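Midel Cell Rehearsal Kit

Practice the whole assembly job in simulation before you buy the arm, the table, or the argument about where to put them.

From the Felemmont shop. Software and scene files, delivered by download. No hardware is included, and yes, we have had to put that in writing.

What it is

Midel is a rendered assembly cell you run on your own computer. It comes with one arm, one two-finger gripper, one tabletop, a fixture with parts to be put together, and a tray to pick from. You write the program, the arm carries it out, and whatever goes wrong goes wrong in a place where the replacement cost is a click on Reset.

We built it for people who teach assembly programming, people who test grasp planners, and people whose boss has asked for "something with robots" by December. All three groups end up doing the same thing: trying to put a small part where a small part ought to go, over and over, with steadily increasing respect for the human hand.

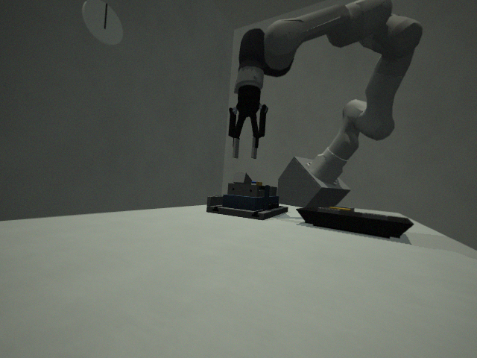 The job itself is modest. Parts come out of the tray, go across to the fixture, and are placed one at a time in the order your program gives. You can run the stock sequence, reverse it and take everything apart, or start halfway through with the stack partly built. Starting halfway is the option most buyers skip and then discover in their second week, usually at the moment when the first five steps have become unbearable to watch.

There is no scenery to speak of. Earlier builds had a potted plant, and testers kept reporting collisions with it. The plant has been retired.

What the kit covers

Approach and retreat. Set the hover height, the direction of approach, and how long the arm waits before it commits. The default wait is cautious. Our own staff turned it off on the first day and turned it back on during the first afternoon.

Gripping. Finger opening, closing speed, and closing force are separate settings. You can save a different set for each part. A grip that suits a block can be a poor grip for a peg, and the log will tell you so in the flat, unhurried tone of a parking ticket.

Placement tolerance. Three presets are supplied, named Generous, Fair, and Rathore. The last one is named after the workshop that asked for it. Please don't begin with Rathore.

Part errors. Switch these on and the parts will show up slightly turned or shifted from where your program expects them. Switch them off for demonstrations to visitors.

Camera angles. Move the viewpoint wherever you like, save it, and render stills or sequences from it. Several views can be recorded during one run. The lighting can be changed too, from bright to the sort of gloom found in any building where someone is saving on bulbs.
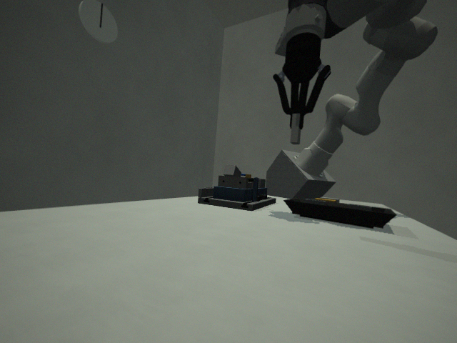 Peg in the gripper, on the table side of the arm's base block.

Pegs deserve their own paragraph. They were the most requested item and have generated the most mail. In Midel a peg that is picked up at a small angle stays at that angle unless you do something about it. Some rival packages snap the part straight as soon as the fingers close, and the programs that come out of those packages look marvelous right up to the day they meet a real hole. We left the angle in. You can correct it with a wrist move, regrasp the part, or write a search routine that feels for the opening. The manual has a worked chapter on each, and the regrasp chapter is the one people print.

What you get

The cell scene, with arm, gripper, table, fixture, and tray
Part models for the stock sequence
8 practice tasks, arranged from mild to unkind
Run logger with step timing and contact events
Import tool for your own part models
Manual, 5 chapters, with an index made by a person
2 seats per license, for you and whoever you have to explain it to

What you don't get

A conveyor, a second arm, or a safety fence. A conveyor add-on is planned. The second arm is something we talk about at lunch. The fence is left out on purpose, although one school did ask whether students should stand behind something while the simulation was running. We said it couldn't hurt.

How it behaves on an ordinary computer

Any desktop made for light 3D work will run the cell at full speed. Laptops manage with shadows turned down. With shadows up and several camera views recording, an older laptop will run the cell slowly and warm your knees. Batch mode draws nothing on screen and is much faster, so use it for long overnight runs and keep the pretty view for checking what happened.

Files are saved as plain text wherever we could manage it. Scenes, tasks, and grip settings can all be opened in a basic editor and compared line by line, so if a program worked yesterday and doesn't today, you have a fair chance of finding the line you changed while insisting you hadn't changed anything.

From a buyer

"I ran the last practice task 3,489 times in batch mode before I had a placement routine I would show to another adult. The log kept every one of them, in order, with the reasons. I can't say I enjoyed reading it, but I fixed the routine from it."
Wendelin Imhof, Vurnuvdale

Mr. Imhof has since asked for a setting that hides the running total of attempts. It is in the current version, under Display, and is called Discretion.

Support and updates

Updates within the same major version are free. Write to the help desk through your account page and attach the run log. Please attach the log. A message reading "it missed" is moving, but it gives us little to work with.

Task files made in the first version open in the current one. Grip settings have to be converted, and the converter asks before it overwrites anything. Say no the first time, make a copy, then say yes.

Returns

You can return the license within the trial period if you haven't activated the second seat. Once both seats are in use we assume you have found someone to share the blame, and the sale is final.

Related items

Midel Part Pack: additional blocks and pegs in awkward sizes
Midel Classroom License: shared task folders and a separate log for each student
Printed manual, spiral bound, lies flat on a bench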